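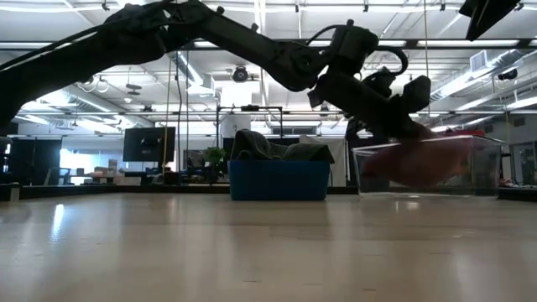 I started Skurnico with a car boot full of old tablecloths and no real plan for them. My aunt had run a small hotel and when it closed I said I'd take the linen, thinking it would be a few bags. It filled my hall, then the spare room, and one wet Sunday I sat on the floor and began putting it into piles by colour, and I suppose I've been doing that ever since! We're a sorting and re-use business for plain cloth: napkins, tablecloths, throws, offcuts, curtain linings, anything soft and flat that somebody has finished with. We still go by colour first. A bin gets one colour family and that's that, so a load of dark grey-green goes in the blue bin and gets heaped up over the top (I can never bring myself to start a second one), and the reds go in a clear one. I like seeing the pile grow. It's a bit like shelling peas.

I'm Eugénie Sabatier, by the way. I do the buying, the quotes, most of the driving and the answering of emails, so if you write to us it'll be me you get. Sang Lã joined when the business was still in my house and has put up with me through two moves. Sang runs the sorting side and the repairs, and can tell a cotton from a polycotton with one rub of the thumb. I can't, even now. I have to go and find the burn test tin.

What we do, in plain terms

Hotels, caterers and village halls send us the cloth they don't want. We sort it, wash it, mend what's worth mending and sell it on in matched bundles, mostly to people who need a lot of one colour without paying new prices. Wedding hirers are our biggest customers. After that it's theatre groups, a few cafés, and quilters, who are lovely and extremely particular. (If you ask a quilter whether two greens match, put the kettle on first.)

Last year 2,338 pieces went back out of the door as bundles. Another 709 were too far gone to sell as cloth and went for cleaning rags, which we cut ourselves and sell by the sack. I used to feel sad about the rags but the garage down the road loves them, and a napkin with a wine stain the shape of Wales is still a perfectly good rag.

How the sorting works

Everything comes out of its bag and onto a bare table. I'm strict about the table! No mugs, no phones, no paperwork. The first pass is colour only and it's meant to be quick, so a piece gets picked up, looked at and dropped in its bin. You don't fold at this stage and you don't fuss over holes. Folding on the first pass was my big mistake in the early days — I'd have beautiful stacks by lunchtime and then have to open every one of them again to check for marks.

The second pass is slower. One bin at a time gets tipped out and we look at shade, size and condition. Maroon is the worst for shade. Two maroons that look like twins under the lamp can be completely different people by the window, and a bride's mother will spot it from the car park. So the reds and maroons are always done in the morning, as near to daylight as we can manage,

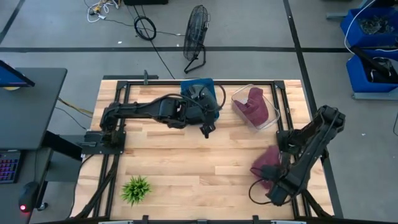

and anything we're not sure of stays out of the bundle until Sang has had a look at it. The doubtful ones get a shelf of their own. Every so often we go through the shelf and find that three of them match each other, which cheers everybody up.

We use clear bins for the colours that argue with each other. You can check what's in there from the side without digging, and a stray brown shows up straight away. Blue bins do for the rest. I've tried baskets (they snag), cardboard boxes (they sag) and a very smart set of canvas tubs that fell over whenever you put anything in them.

I do like something green about the place too. Plants and fluff aren't natural friends, so spiky, grassy ones are my favourites, as you can give them a shake and the lint comes off.

Washing and mending

The washing goes through on a Randska, a great big thing we bought second-hand, and it has a hot cycle for table linen and a gentler one for throws. We don't use softener. It makes napkins slide off people's laps, and café owners get quite cross about it. If you want your bundle unscented, it already is.

Mending is hems, small tears and the odd corner. Sang does a flat darn that you'd have to hunt for. We won't patch anything that's going to be eaten off, but theatre people will happily take patched cloth and pay less for it, so do say if that's you.

Where we are

We're in Henholm, in the unit at the back of the old Gashaw yard. Go past the tyre place, keep left, and it's the door with the bell that doesn't ring, so please knock. There's room for a van but turning a long one is a bit of a performance. You can drop off any weekday morning. Friday afternoons we're open for anyone who wants to come and choose their own bundle, and you're welcome to bring a swatch or a plate or a flower or whatever you're trying to match. Someone came with a bridesmaid's shoe once and we found the napkins for it in ten minutes.

Sending us cloth

Bags are fine, boxes are fine. Please don't sort it for us! I know it's kindly meant, but people sort by size and then we have to muddle it all up again. Damp cloth is the one thing I can't take, as a single wet tea towel will spoil a whole bag if it sits over a weekend. We can't use duvets, pillows, anything with wire in it, or clothes. I do get asked about clothes a lot and the charity shop on the high street will be very pleased to see you.

For bigger clear-outs I'll come and collect. I'll need to know which floor it's on and whether there's a lift — I've carried enough banqueting cloths down a spiral staircase for one lifetime.

Busy times

Spring is weddings and then October goes mad, with all the Christmas hirers wanting red at once. If you're after red or maroon in any quantity, get in touch by the end of summer and we'll start putting it by. Greens are easier and we've usually got plenty. White we're nearly always short of, so if you've got white, ring me first and I'll probably come the same day.

Drop me a line with the colour, the size and the date you need it for, and a photo taken in daylight if you've got one.

Eugénie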